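Progress report: bowl handling trials, Zolham kitchen
Prepared for Condel by Gwenaël Roussel
26 December 2022

1. Scope of the period
Work since September has covered one task, the picking up and setting down of bowls on the kitchen's dark table. The aim is unchanged: to move the repeated handling of crockery to an automatic arm and leave checking and serving with the staff. Data is gathered with hand-held grippers, worked by the kitchen's own people during normal shifts.

2. Work done
Grasps with the two blue pads on either side of a white bowl with a red rim now make up the larger part of the recordings.
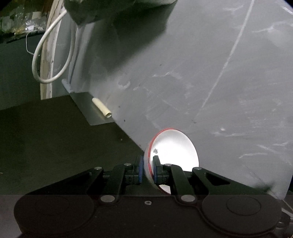 Pad wear is inspected at the end of each shift. Two sets have been replaced under the Virk supply agreement, at no extra cost to the grant. The target of 1,000 accepted recordings stands, and 70 per cent of it has been met. Rejected recordings are mostly those in which the operator set off before the start signal.

Layouts with more than one piece of tableware were added in the second half of the period. Aurélien Marty drew up 17 starting positions, including several with a large transparent plate in the middle of the table and bowls towards the sides.

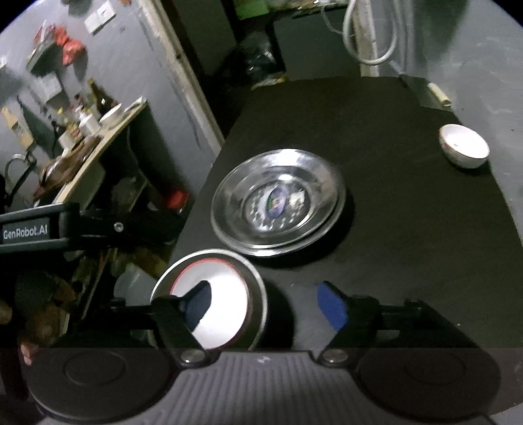
Clear tableware remains the weakest point of the Darnex vision software. Reflections on the rim shift its estimate of where the edge lies. A revised version is due from the supplier and will be tested against the same positions.

3. Effects on staff
Lucienne Lefèvre interviewed the kitchen staff twice. The main complaint was wrist strain during long sessions, and sessions are now limited to 24 minutes with a change of operator. Two staff asked to be trained in sorting recordings and have begun – this work is paid at the higher grade. Hours have not been cut, and Condel's condition on this point is written into the rota.

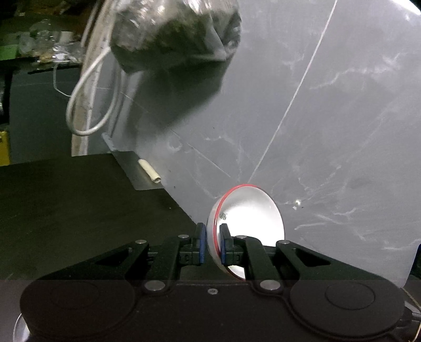

Norbert Havlíček has asked that the tilt of the bowl at lifting be logged as a separate value. The change is small and will be made before the next batch.

4. Open points
– Hugo Brunet to confirm the delivery date of the fixed arm.
– Written agreement with staff on who may view the recordings: draft with Zolham for comment.
– Spending is within budget. The unspent travel line is requested for operator training.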